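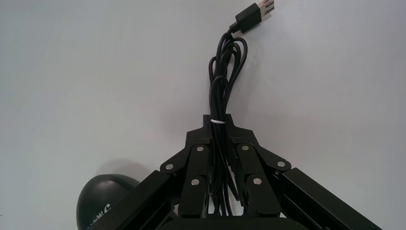

# Let the guests answer, and let us hear all of it

The Sunday politics program on Staravley Radio runs for 60 minutes. In a normal week the main guest gets 16 of them. The rest goes to headlines, a panel, a second panel talking about what the first one said, and trailers for programs later in the day.

I have listened to it for years and I still think it is worth having. My complaint is with how those 16 minutes are spent. Lakmal Cassim is a capable presenter who knows the subject, but he asks questions that run to three or four sentences and then cuts in before the reply has reached its first verb. When the housing minister was on in May, she was stopped so often that I could not tell you what her position was. I suspect she was pleased about that. An interruption is a gift to a politician with nothing to say, who can spend the remaining time asking to be allowed to finish.

People who defend this style say it holds power to account. I would like to see the evidence. Thilini Talukder used to present the late program on the same station, and her manner was close to dull. She asked short questions and waited. Sometimes there was a gap of several seconds, and guests tended to fill it with something they had not planned to say. The council leader's admission about the Falunberg bypass came out of one of those gaps.

Then there is the matter of balance. The station keeps a log of how many guests each party gets, and it points to that log whenever anyone complains. Counting guests tells you very little. A friendly ten minutes and a hostile ten minutes go down in the same column. So does an appearance on the Demchenko inquiry, where a guest is under pressure, and a chat about somebody's new book.

I would make 2 changes. First, give the main interview half the program and drop the second panel. Second, put the full recording online the same day, with a transcript, including anything trimmed for broadcast. The Gellaseck regional station already does this with its monthly debates. It has a much smaller staff.

The station's managers will say that listeners switch off during long interviews. Some will. But the audience for a political program on a Sunday morning chose to be there, and it can sit through a full answer about the bus budget.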